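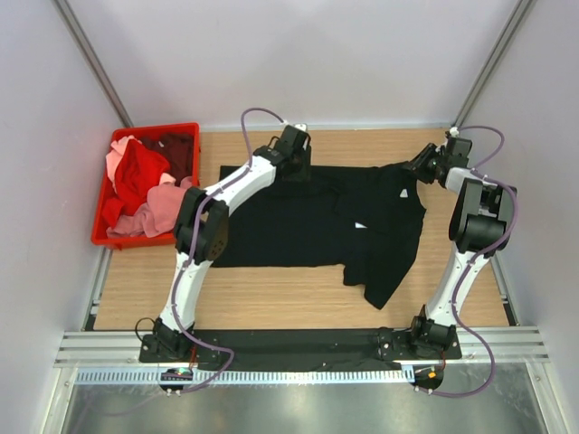

Separación de la ropa por colores

La separación de la ropa por colores es la práctica doméstica de agrupar las prendas según su tono antes de lavarlas, con el fin de evitar que el tinte de unas manche a las otras. Se transmite sobre todo de forma oral y en manuales del hogar, y su utilidad real es objeto de discusión.

Fundamento

El traspaso de color se produce cuando un tinte mal fijado se desprende en el agua y se deposita en otra fibra. Depende del tipo de colorante, de la temperatura, de la duración del ciclo y de la cantidad de agua. Los rojos y granates sobre algodón tienen fama de ser los peores, fama que en parte procede de tintes que ya apenas se usan. Los colorantes reactivos, si la prenda se aclaró bien en fábrica, sueltan poco.

Grupos habituales

La división clásica distingue blancos, claros y oscuros. Algunos manuales añaden un cuarto grupo para los rojos y rosas, que según sus defensores pueden lavarse juntos sin riesgo. La afirmación es discutible: un rosa pálido puede oscurecerse junto a un granate nuevo, aunque el cambio se note menos que en una camisa blanca. El manual Moffat llega a proponer 17 categorías, cifra difícil de justificar fuera de una lavandería industrial.

Pruebas y críticas

Tapio Mäkelä y Anisa Liew lavaron 204 prendas mezcladas a 30 grados y observaron manchas visibles en cinco de ellas, todas sin estrenar. El ensayo se cita con frecuencia como prueba de que separar es inútil, conclusión que sus autores no sostienen y que la muestra, formada casi por entero por ropa usada, tampoco permite.

Las toallitas atrapacolor, como las de la marca Rotia, retienen parte del tinte disuelto. Que salgan teñidas suele presentarse como demostración de su eficacia, pero solo indica que había tinte en el agua. Wian Shezi ha señalado que faltan comparaciones con lavados idénticos sin toallita.

El vinagre y la sal, recomendados para «fijar» el color, carecen de efecto apreciable sobre la mayoría de los tintes modernos.

Véase también

Solidez del color
Detergente
Colorante reactivo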